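Returning Home After the Flood: How Families in the Erdem Valley Decided

Student project report, Human Geography and Migration
Author: Ilaria Sartori
Submitted March 12, 2024

Why I picked this topic

My project looks at people who had to leave their homes inside their own country and then had to choose whether to go back. I expected a simple story, with old people returning and young people staying in the city. What I found was much messier, and I loved every hour of it!

Background

When the Flekier river flooded the lower Erdem valley, 3,390 people were moved to the town of Zillari. Most were placed in rented apartments, and 900 ended up in a temporary settlement at Nultell, on the old fairground. The district promised that everyone could go home within two years. By the end of that period, 2,000 people had returned. The rest were still in Zillari or had moved on to other regions.

How I worked

I read the district's resettlement bulletins, the minutes of public meetings and the letters page of the local paper. Then I interviewed families in both places, using the same question sheet each time. Interviews usually took an hour, but one grandmother kept me until dinner and drew me a map of her whole street from memory, down to the plum trees. I changed all personal details in my notes.

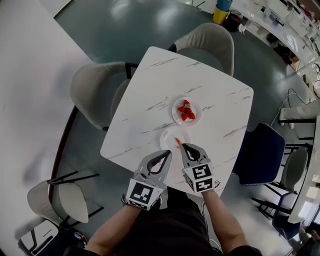 What people told me

School came up more than anything else. Parents who had a child halfway through elementary school in Zillari wanted to wait, even when their house was ready. The valley school reopened with only the lower grades, so families with teenagers faced a long bus ride or a split household.

Work was next. Farmers went back early, sometimes before the power was on, because the fields could not wait for the paperwork. People who had found jobs in town were slower to move, and several had started going back on weekends only — a third option that the district forms have no box for. I found this really exciting, as the official count treats them as "not returned."

Paperwork mattered more than I had guessed. Renters had no claim to repair money, and their landlords were in no hurry.

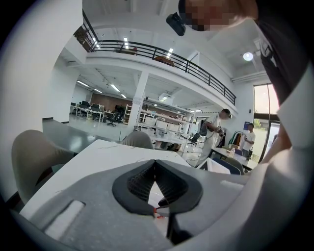
Limits and next steps

My group of families is small, and I reached more homeowners than renters. I also have very little from people who left for other regions. I would like to follow the weekend returners through another school year and ask them again where home is. My adviser suggested comparing the valley with an earlier resettlement upriver, and I have already started requesting the records.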